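Sobczak Completes Structural Inspection of Mascombe Footbridges After December Collapse

MASCOMBE — The engineering firm Sobczak has finished the first inspection of pedestrian bridges in the Mascombe district, ordered after a section of the Prukdale Footbridge fell into the canal in December. No person was on the bridge at that time, and there were no injuries.

Inspectors visited 11 bridges and examined 2,311 welded and bolted connections. They recorded 406 connections where rust had reduced the thickness of the steel below the limit in the maintenance plan. Most of them are minor and can be repaired while the bridges stay open.

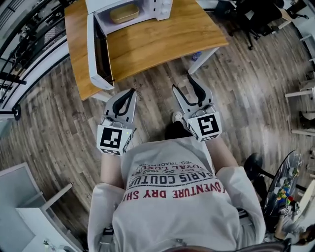

Two bridges, the Mill Lane crossing and the north ramp at the railway station, will remain closed until new support beams are installed. A walking route with signs has been prepared for both places. School buses will stop on the east side of the canal during this period.

"We understand that a closed bridge makes the day longer for many families," said Grażyna Mazurek, director of inspections at Sobczak. "But we found rust in the places which carry the most weight, and we could not recommend to keep these two bridges open."

The collapsed part of the Prukdale Footbridge was lifted from the water and moved to a covered yard, where it is being studied. The cause is not yet confirmed. The investigation looks at the drainage of the deck, the age of the paint and the repair work done on the western support. 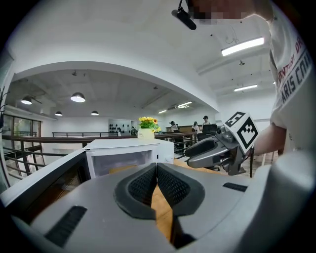 The repair contract was given to Brutance, which will begin with the railway station ramp. Waldemar Grabowska, site manager for Brutance, said that the noisy work will be done between 9 a.m. and 4 p.m. and that residents of the nearest streets will receive a letter before it starts.

Shop owners near Mill Lane have asked for better lighting on the walking route. Joyce Gachanja, who speaks for the district council, said the additional lamps are already ordered and the path will be cleaned of leaves and ice every morning. 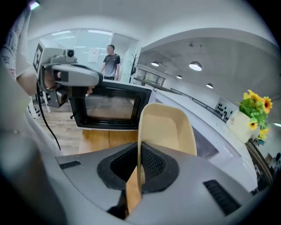 Remigiusz Zalewska

The full inspection report, with a separate page for each bridge, can be read at the Mascombe district office and at the Prukdale library. Residents who notice loose railings, cracks or missing bolts on any footbridge are asked to inform the district office and to give the name of the bridge and the nearest street.

Questions from the press should be directed to Mali Prydderch, press office, Sobczak.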